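Gizella Dudás looks after the simulated kitchen cell at Erneck, and most of her week goes on one oven door. The cell is called Feyisa. It has a white arm, a tall cabinet and a hinge that used to give trouble.

"The hinge was set too stiff," she says. "The fingers slipped off the edge and the run was wasted. I brought the friction down a bit at a time and ran 105 pulls after each change."
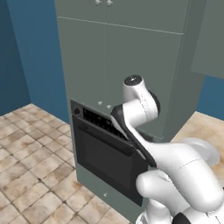
She keeps a written log of every setting, a habit from her years servicing real arms at Nustel. Grip force comes first, then the wrist angle, then the base position. "If you move the base, you do the other two again. People skip that."

Cyprian Borkowska, who writes the controller, asks for 1000 runs before he accepts a change. Dudás thinks 155 would show most faults. They have not settled it.

The approach path was reset in June, and she still checks it from a second view each morning.

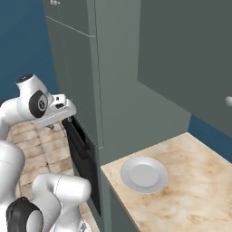
*The gripper near the top of the oven door, with a plate on the worktop.*

"I look at the gap by the handle first," she says. "Then I start the batch and get on with the log."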